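December
Kumudini Bhattacharjee

Warp three on the Gurton loom. Took most of the morning to wind on because I cut the ties at the cross before I had the lease sticks in, a mistake I last made in my first month and was under the impression I'd grown out of. Roman Ziółkowski held the other end and was very polite.

Yarn is the Prellov linen-cotton, the gray. Sett at 9 per inch in the reed, doubled. The last warp was too tight in the middle and slack at both edges, so it came off the loom shaped like a shallow boat. I've put more packing paper on the back beam this time, full width, and I'm not reusing the brown bags, whose folded seams were probably the whole problem.

Width in the reed 32 inches. Wove 30 inches of plain rib before lunch, then found a crossed thread near the left selvage that goes all the way back to the start. Options: unweave, or call it a sample. It's a sample.

Humidity was 68 on the shelf gauge when I came in. Linen likes that. The treadle cords don't, they stretch, and shed number two was opening like a sleepy eye. Shortened both cords by one knot and it cleared up for the afternoon. Somebody should replace them with the Texsolv-type stuff we have in the drawer. I have written "somebody" on the whiteboard four weeks running.

Wash test on the offcuts from warp two:
- hot wash, line dried: pulled in badly along the weft, ribs closed up, feels like a doormat
- warm wash, dried flat: better, edges wavy
- no wash, steam only: lovely, and will stay lovely until the first soup

Going with warm and flat, then pressing hard while damp under a cloth. Hem still undecided. Roman wants a rolled hem on the Azevedo order. I think a rolled hem on rib this thick will make every glass near it lean. We agreed to do one each way and put a glass on both, and the loser hems the rest.

Still don't like my beat. It drifts heavier after a tea break. Marked a line on paper tape every two inches and pinned it along the selvage to keep me honest, and it did help for the length of the tape.

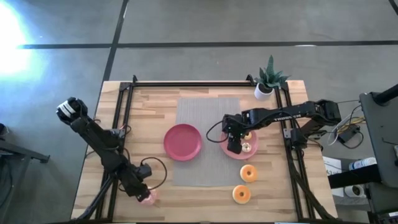
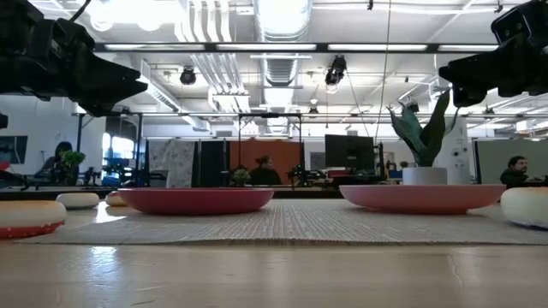
Ribbed mat with pink dishes on it, both views.

To do: tie new cords (somebody). Order more gray before the Plutotum catalog changes over. Sley the sample reed for the beige. Find out who has the good bobbin winder, and ask nicely.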